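Toy library in Uselska reopens with one big basket and three sorting boxes

The Elo toy library in Uselska reopened on 7 September 2026 with a new way of lending small toys. Balls, soft animals and other small items that used to be kept in separate drawers are now put out together in a shallow wire basket, and children sort what they want into coloured boxes with round holes.

The library closed in February when its old shelving was taken out. It now has 700 toys on its lending list, most of them passed on by families in Uselska and neighbouring Zarkow. Larger items such as ride-ons and dolls' houses are still lent one at a time from the store room.

For the small toys, members can now borrow up to four pieces on one ticket for 26 days. Under the old rules each piece needed its own ticket, and balls could only be borrowed in the summer.
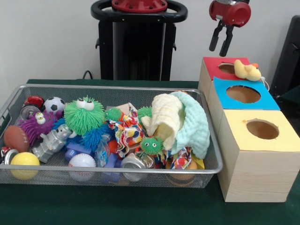

What is in the basket

The first selection leans heavily towards things that are good to squeeze. There are rubbery puffer toys with googly eyes in green, blue and purple, a baseball, a toy football and a silver toy robot, along with pieces of brightly patterned cloth. The library said the mix would be changed through the autumn and that toys returned from loan would be washed before going back on the table.

The basket is kept on a table covered in dark green cloth, at a height younger children can reach from a step.

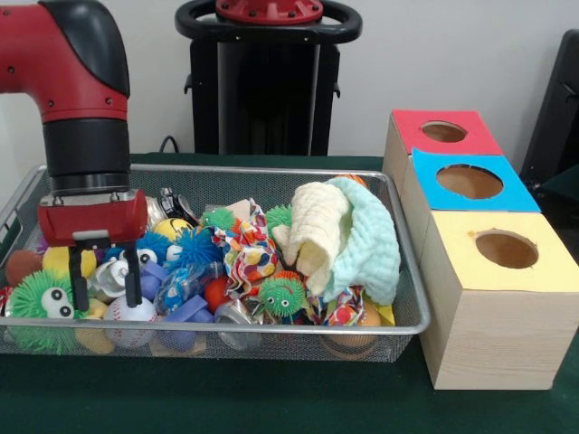
Loans are recorded in a paper book at the desk. Members write down the ticket number and a short description of each toy, such as "green spiky ball, large", and cross the line out when it comes back. An online list of the larger toys is still being prepared and should be ready before the winter break.

The boxes came from Qian, a craft workshop in Zarkow, which also relined the library's storage crates over the summer. Each set has three boxes, and they can be stacked in a column or set out side by side. Children post a toy through the hole to claim it, and the boxes are emptied at the desk when the family is ready to leave.

Parents who came to a trial session before the reopening asked for the basket to be put out next to the boxes, so that children could see both at once. The library has kept that layout for the opening weeks. 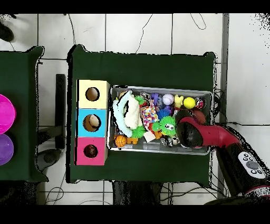
The three boxes stacked beside the tray of toys at the Elo toy library.

Soft toys are treated a little differently. They are lent in the same way, but they have to come back in a tied bag and are kept off the table until they have been through the wash. Anyone who finds a loose seam or a missing eye is asked to mention it at the desk so the toy can be mended.

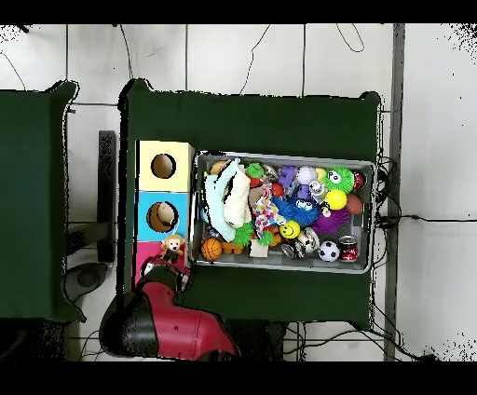 Joining and donating

Membership is open to any household in Uselska or Zarkow. Existing tickets remain valid and do not need to be renewed until February.

Donations of small toys are welcome during opening hours. The library is short of jigsaw puzzles and wooden vehicles, but has enough plush animals for now and cannot take anything that runs on button batteries.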